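Bench notebook, grocery cell, Friday, November

Wrist camera back on, new finger pads in, and the cell is gripping jars again! Writing this up before I go home, while I can still remember which screw went where.

Where we started: Szu-yu left a note on the bench saying the gripper had been letting round containers creep when the arm tilted them. Flat things were fine, bags were fine, anything with a rim slowly rotated. I assumed it was the force setting, so I spent the first hour of the morning in the config file, which was time wasted (though I did find a duplicate speed limit from the old Drekska controller and took it out, so perhaps only half wasted).

Then I took the fingers off and had a proper look at the pads. The right one still had its grooves. The left one had gone glassy across the middle, the way the old ones did last winter. The cycle counter said 2,647 closes on that pair. I'd love to say that's the life of a pad, but Neelam reckons they were already second-hand when they went on, so don't use it as a figure for anything.

Swapping them:

Park the arm in the service pose, not home. In home the elbow hangs over the cable tray and you can't get a driver in straight. Lockout on, air and power both, tag with your name. Two screws per finger, and they are short, and they will roll under the bench. Put the magnet tray underneath first. I did this on the second finger.

Wipe the seat with alcohol and let it dry. New pads are in the drawer marked Pathak, and there are 5 left after today, so Renu, could you put an order through? The grooves run across the finger. It's possible to put them in lengthwise and it looks perfectly fine until you lift something.

Screws back in by hand until they bite, then a bit each side in turn. Blue threadlocker, a dot. Please, only a dot. Whoever did it last time glued the pad to the finger as well and I had to work it loose with a plastic scraper.

Camera next. Its bracket had to come off to reach the left finger, so the calibration was gone anyway, and I took the chance to reroute the cable on the inside of the wrist. Far better! It used to snag at full rotation and now it just lies there. Ran the board routine with 9 poses, got a decent fit on the second attempt. The first attempt was rubbish as I'd left the window blind up and there was a stripe of sun across the board.

Then zeroed the fingers: close on nothing, set zero, open, close on the gauge block, check the width. It read a hair wide, so I did it again and got the same answer, and put the offset in the Grondano config where it belongs. Old value is commented out beside it with my initials.

With all that done I put some real groceries out on the white table and ran it at slow speed, beginning with the container with the yellow lid. I set the grip limit to 140 on the slider (it's raw units, sorry, I still haven't worked out the conversion) and closed on the rim from both sides.

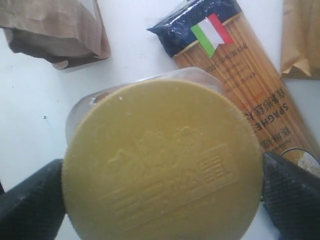 I'm leaving 140 as the default for rigid plastic for now. Anything soft should stay on the old profile until we've had a morning to go through it properly, and glass stays off the list altogether until Şengül has signed off on the stop test.

Still to do. The left finger has a bit of dusty marking on its outside that I didn't bother cleaning. The wrist cover is missing a clip, and I've used a cable tie — ugly but solid. Someone should look at the table feet too, as I think the back one has been wound down and the whole top may be a touch out of level. And the tilt test needs a full run with the new pads before we tell the Jondard people anything.

I really like this gripper. Every time I have it apart I like it more.

Lockout tag is off, key's back on the hook, arm parked in service.

Comments

Renu Agarwal: Pads ordered, two packs. Can we relabel that drawer? I looked in the wrong one for ages.

Jitendra Kanaujia: The scraper thing was me. Sorry. Bottle came out faster than expected.

Szu-yu Fung: Great news about the cable! Will do the tilt run first thing and put the plots under this entry. Which profile name did you save it as?

Neelam Bhatt: It's rigid_plastic_b, I checked. Back table foot was low, I've wound it up and locked the nut. Worth redoing the table height before the tilt run.

Workshop notebook | Contact: ask at the bench or leave a comment | © the workshop group | Back to top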